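Dropping blurred wrist frames before training: notes from November

A recurring question in our imitation learning work is what to do with wrist camera frames that carry almost no usable detail. I had been leaving them in. Ľubomír Kratochvíl argued for weeks that they should be masked, and I finally ran the comparison. The results are modest but clear enough to write down.

Setup

The policy is a chunked action transformer we call Sullow. It takes one head view, the wrist views and joint positions, and outputs target positions for the next 60 control steps. The image encoder is shared across views. Nothing in it is new.

The task set, Dunum, is small-container tabletop work: bottles, caps, pill bottles, with a raised shelf across the far middle of the table. The shelf matters because an arm working near it can hide part of the surface from the head view, and a gripper over the near row hides whatever is under it. A policy that reads only the head view has to remember what was there.

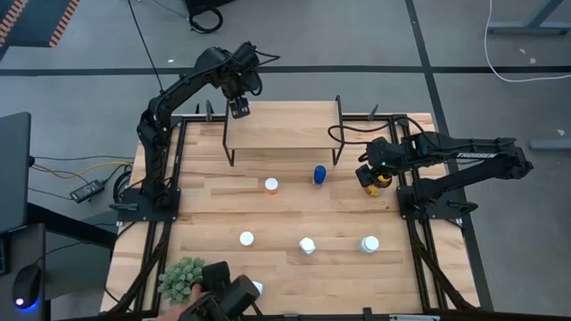
Scoring the frames

Each wrist frame gets a sharpness score: variance of the Laplacian, computed on the upper two thirds of the image only. The crop is important. The fingers are fixed relative to the wrist camera, so they stay fairly crisp even when the background is smeared into streaks. With the full frame, the finger edges dominate the score and a useless frame passes. This was the bug in my first attempt, and it explains why I saw no effect in the spring.

The score is then normalized per episode. A global threshold does not work, as a plain floor or bare tabletop scores low even when the arm is still. I also require the commanded joint speed to be above a floor value before a frame can be flagged. Low texture alone is not blur.

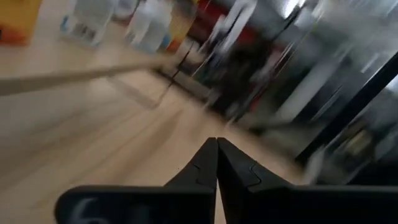

Wrist view with heavy background blur. The gripper stays readable.

Flagged frames are not deleted. Deleting them breaks the action sequence, and the model then learns a jump in position that the arm cannot follow. Instead the tokens for that view are replaced with a learned mask token, and the head view and joint positions are kept as they are.

Results

The training set was 1,019 episodes. I ran 432 evaluation trials, split evenly between the masked and unmasked models, with the same starting layouts for both. Task success went up by 11 percentage points with masking. Most of the gain came in the approach phase, where the unmasked model tended to drift sideways before the gripper slowed down. Grasp failures after a good approach were unchanged, so I would not claim anything about contact.

Two checks I should have done earlier. Masking the same fraction of frames at random gave a small improvement, within noise, so general dropout is not the whole story — though I can't rule out that it is part of it. And shortening the exposure helps more than any of this when the lighting allows it. Ours mostly does not.

Open items

The threshold was tuned on Dunum and I have not tried it on the Tesinia recordings, which have slower motions and should trigger far less masking. Ľubomír wants to feed the sharpness score in as an input and let the model decide. I have a branch for that in Baláž, our training repo, but the loader is still too slow to be usable. Next job is caching the scores to disk.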